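連休明けの月曜、朝からずっとお菓子の整理をしてました。思ったより楽しくて止まらなかったので、記録がてらスレッドにします。長いです!

1/
発端は戸棚です。上の段を開けたら袋がひとつ落ちてきて、拾って戻したらまたひとつ落ちてきて、もう今日やるしかないな、と。もらいもの、旅先で買ったもの、近所の輸入食品の店でつい買ったもの、全部テーブルに出しました。

2/
最初に数えてみたんですよ。小袋だけで46個!!
自分でもびっくりした。大袋は別です。大袋を数える勇気はまだない。

3/
手順はこんな感じ。まず全部出す、賞味期限を見る、期限の近いものから手前に置く。書いてしまうと普通なんですが、全部出すのを省くと毎回失敗するので今回はちゃんとやりました。棚も空のうちに拭いた。奥の隅からゴマがいっぱい出てきた。どこのゴマなんだ君たちは。

4/
期限切れは2つだけでした。優秀では? ひとつは去年の抹茶ウエハース、もうひとつは袋の印字がかすれて読めなかった豆菓子です。読めないのは潔くさよなら。豆菓子は好きだったから悔しい。

5/
分け方は迷いに迷って、味じゃなくて食感で分けました。カリカリ、サクサク、もちもち、しっとり。
これがすごくいいです! 「なんか食べたいな」のときって、味より先に歯ごたえの気分が決まってませんか? わたしは完全にそう。今日はカリカリの日だ、って朝から分かる。

6/
問題児もいます。外はサクサクなのに中がもちもちの餅パイ。もちもちの箱に入れたけど、家族には「どう考えてもサクサク」と言われました。協議は平行線です。

7/
入れ物はLallevaの浅いカゴを使いました。599円のやつ。深い箱だと下の子たちが忘れられるので、浅いほうが絶対いい。小袋を立てて入れると上から全部見渡せて、もう小さな売り場みたいで最高です。開けるたびにうれしい。
棚の内寸は測ってから買ったほうがいいです。うちは幅55センチで、横にふたつ並べたら気持ちよくおさまりました。

8/
ちなみに前はPlonettiのふた付きの缶に全部突っ込んでました。見た目はすごくかわいいんだけど、ふたを開けるのが面倒で、結局ふたの上に新しいお菓子が積まれていくんですよね……。缶は紅茶用に転職してもらいました。元気にやってます。

9/
クッキーやおせんべいみたいな割れやすいものは、Gallardoの長細いケースに寝かせてます。立てると下のほうが粉になりがち(過去に何度も粉を食べた者より)。

10/
開けかけの袋はクリップで留めて、いちばん手前のカゴへ。ここが空になるまで新しい袋は開けない、というルールを作りました。作って2時間で破りました。だって整理中に見つけたのがおいしそうだったから……!

11/
小袋のいいところも語らせてください。ちょうどいいところで食べ終われる! 大袋だと、あとひとつ、あとひとつ、で夕飯前なのに底が見えてる。小袋はギザギザの端をピッと切って、食べて、終わり。
かばんにも入るし、友だちに「どれがいい?」って広げて見せるのも楽しい。あの選んでる時間も込みでお菓子だと思ってます。

12/
あと袋のデザイン! 並べてみて気づいたけど、小さい袋ほど頑張ってるんですよ。大袋なら余白がとれるところを、キャラクターもロゴも中身の絵も全部この面積にのせてくる。にぎやかで大好きです。捨てる前につい平らにのばして眺めちゃう。

13/
で、今日いちばんときめいた一袋を発表します。緑の小袋!
両手を広げた白黒の男の子がいて、その下に大きく「开心」。中国語で「楽しい、うれしい」みたいな意味ですよね。おやつの袋に書いてある言葉としてこれ以上のものある? カリッとしてそうなオレンジがかった茶色のスナックの絵もついてて、迷わずカリカリのカゴ行きです。

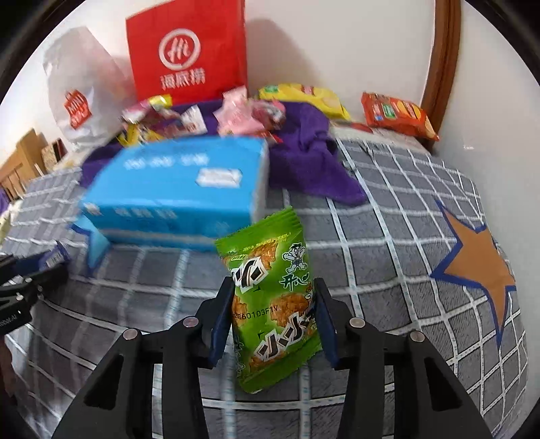
14/
並べ順は、いまのところ色のグラデーションにしてます。手前に緑、奥に青。本当は期限順が正しいのは分かってる。分かってるけど、きれいなんです。折衷案として、期限が近いものには小さい丸シールを貼りました。これでどこに置いても見失わない!

15/
シールとペンはLustisの手帳用のを流用。お菓子のために買い足すつもりはなかったのに、引き出しを開けたらぴったりの色があって、こういうときの文房具好きは強いです。

16/
作業時間は、途中のお茶休憩も入れてだいたい午前中いっぱい。休憩が長かったのは認めます。ほうじ茶をいれて、しっとりのカゴからカステラをひと切れ。整理しながら減らせるのがお菓子整理のすごいところで、服ではこうはいかない。

17/
家族用に、カゴの前に札もつけました。「カリカリ」「サクサク」「もちもち」「しっとり」。さっそく「なに味か分からない」と苦情が来ています。食べたら分かるよ、と答えておきました。

18/
次は大袋と、冷凍庫のアイス編をやりたい。アイスは冬のほうが在庫が落ち着いてるので、1月あたりが狙い目かなと思ってます。
みなさんのお菓子の分け方もぜひ教えてください! 食感派の仲間、います? あと餅パイはどっちの箱に入れるべきか、ご意見お待ちしてます。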